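Lemons, ice and a very long line: my afternoon at the Branis open day

I had been meaning to get out to Mirnham all summer, and in August I finally did it. Branis makes cordials and syrups in an old brick building past the rail yard, and once a year they open the doors and let people wander through. The drive is 15 miles from my place and I still managed to miss the turn. Twice!

Parking is in the field behind the loading dock. Wear real shoes (I wore sandals, and my feet were full of straw by lunch). At the front table you get a paper wristband with a number on it. Mine was 437, and the hall was already packed when I got in.

The tour starts in the fruit room, and the smell hits you before you're through the door. Lemon, lemon, lemon. The crates were stacked higher than my head, and our guide let us scratch a peel and sniff it, which sounds silly, but everybody did it and then did it again. Next door are the syrup kettles. The big one holds 220 gallons and has a nickname, Nicholas, painted on the side in curly letters. It was too loud in there to hear most of the talk, so I can tell you that sugar goes in and something wonderful comes out, and that's as far as my education went.

Upstairs was quieter. They have a little display of old labels, including a run of a ginger syrup called Ruseo that they stopped making years ago. I would buy that label as a poster tomorrow. The lady next to me remembered drinking the stuff as a kid and said it burned all the way down, in a good way.

The part I liked best was the drinks area at the back, all about making lemonade and lemon coolers at home. I'm a squeeze-it-and-hope person, so I picked up a lot. Slice the lemon into rounds, put a couple in the bottom of the glass, and press them gently with a muddler before any ice goes near them. I've always gone at mine like I was killing a spider, and that's how you get all that bitterness from the white part of the peel. Syrup next, then ice, then cold water. Stir from the bottom.

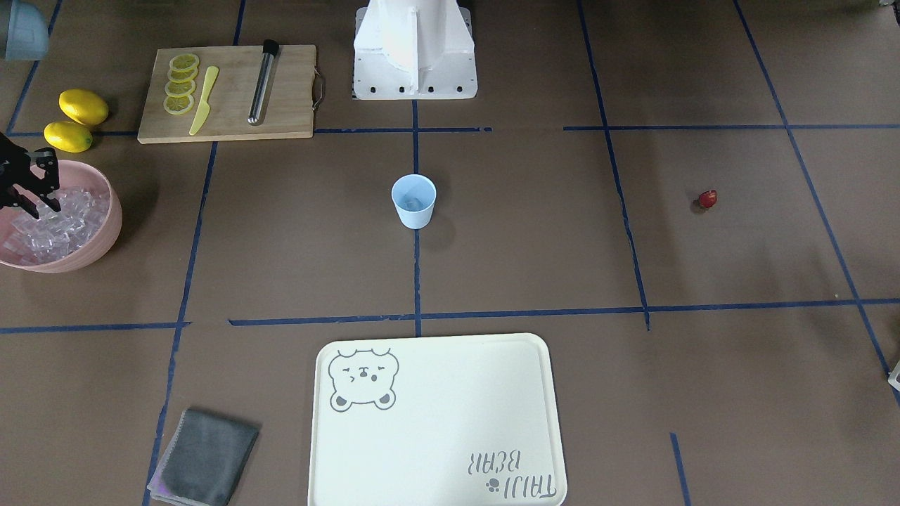
How many lemon slices do you need for one glass?

Two is plenty for a regular tumbler, cut as thick as a pencil. If your lemons are small or a bit dry, add a third and save it for the top.

I tried the plain lemon and the lemon with mint at the tasting counter, and I'd go plain every time. The shop was a zoo by three o'clock, so do your buying first and leave the bottles in the car. I came home with 2 bottles of the lemon syrup and a muddler of my own, and there's already a sticky ring on my counter.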